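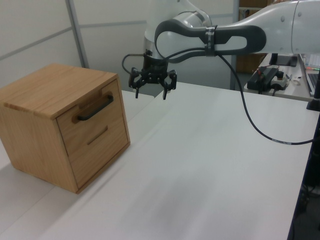

I signed the pledge in March and had forgotten what was in it before the snow was gone, one respondent wrote in the comment box at the end of our second survey, and I have to say that my heart sank a little when I read it. We had put so much work into the wording of that pledge!

Figure 2. Wooden cabinet with a single drawer and a black pull handle, on a white tabletop; robot arm at right.

4.2 What people remembered of the pledge

So let me go through what I found when I looked at memory by itself. The Muvo pledge asked households in Quezada to swap car trips for bus, bike or foot, and it came in two versions. The short one named a single trip ("I will leave the car at home when I go to ___"). The long one had 14 items, and people ticked as many as they liked. We mailed 900 households and just over 800 sent a signed sheet back, a far better return than I had dared to hope for, though the free bus tickets in the envelope surely helped.

Three months later we asked everyone, through the Zustus survey form, to write down from memory what they had promised. I did the first round of coding myself, at the kitchen table mostly, and a second coder went over the same answers without seeing mine. Where we disagreed it was nearly always about answers like "drive less" (is that remembering or guessing?). We ended up putting those in their own group and leaving them there.

People with the short version remembered much better. Most of them could name their trip, and quite a few added details we had never asked for, such as the bus line or the place where they now locked the bike. People with the long version tended to write something general and kind of warm about the planet. A handful listed things that weren't on the sheet at all, like eating less meat or hanging out the laundry, and I still don't know what to make of that. Maybe they had signed something else that spring. Maybe they just felt that a good pledge would have included it.

I should be careful here, because remembering a promise is a long way from keeping one. We have no trip counts for the long-version households on the Zivov side of town, where the bus company changed its ticket readers halfway through our study and the numbers before and after can't be compared. For the rest, I come back to actual trips in section 4.4.

One more thing on the comment box. We added it late, as a courtesy really, and it gave me more to think about than several of the scales did. Many people wrote that they would have liked a copy of the sheet to keep. We had asked them to mail back the only one they had. In the next round the pledge will be printed in duplicate, with the bottom half made to tear off and stay at home.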